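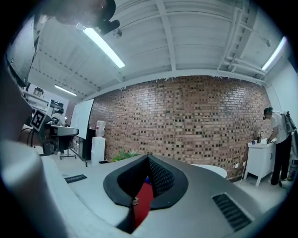 Hand-held gripper data collection – meeting minutes

Date: 2025-05-02
Place: Flotar workshop, brick room
Chair: Lærke Blöndal
Notes: Dindo Dimaculangan
Also present: the collection crew, plus two from Poltik on the call

1. Minutes from last time

Approved with one fix. The April minutes said the cup task was finished. It was paused, and it is open again as of today (see item 4).

2. Where we are

Lærke opened with the count, and it is a good one! We have 183 accepted demonstrations of the cup task, all recorded by hand with the gripper. Another 22 were thrown out in review. Most of those went because the fingers closed before the object was properly between the pads, and a few because the person recording stopped to talk to someone halfway through (Dindo admits to being one of them).

The Poltik people have trained on an early part of the set and were very happy with how the policy approaches the cup. It comes in smoothly and slows down at the right moment, very much the way our people do it. Letting go is still clumsy. They asked for more examples where the cup is set down gently and the hand backs straight off, and everyone was keen to get going on that.

3. Recording in the shared room

Long discussion. The room by the sink is in use most of the day, and people come through for water and coffee. Lærke would like to keep recording there with normal life going on. The learning system will have to work in rooms like this one, with plants and shelving and someone at the counter, and a set made only in a cleared corner would teach it very little about that. Poltik agreed strongly.

Dindo asked about consent. Everyone who works in the room has signed the form. Visitors have to be asked before recording starts, and if they say no we wait until they leave.

Decided: keep the shared room as our main site. The ceiling lights stay on for all recordings through the end of this batch, so we have one thing fewer to argue over when comparing runs. Varied lighting gets its own batch later.

4. Cup task, reopened

New starting positions: round table, counter beside the sink, end of the long desk. The person recording should change where they stand between takes and come at the cup from both sides. Left-handed recordings are welcome – we have very few.

Please do not correct a fumble by starting over. If the cup slips and you pick it up again, keep the take and tag it "recovery". Poltik wants these badly and we have been deleting them.

5. Finger pads

The El Ouafi pads have arrived and two people have tried them. Good grip on smooth cups, a bit sticky on release. No change in the middle of a batch. Dindo will record a small side set with them and label it clearly so it does not get mixed in.

6. Second site

Flanetti has offered us their kitchen for two afternoons. General delight. A real kitchen, with drawers! Lærke will visit first to look at the floor space and check that the marker can be seen from where people will be standing.

7. Actions

Lærke – visit Flanetti, agree on the afternoons, send out the consent form ahead of time.
Dindo – side set with the El Ouafi pads; add the "recovery" tag to the review sheet.
Poltik – send clips of the bad releases so the crew can see what goes wrong.
All – put the gripper back on charge after your turn.

8. Any other business

Request for a second gripper, so that two people can record at once. Lærke will get a price before the next meeting.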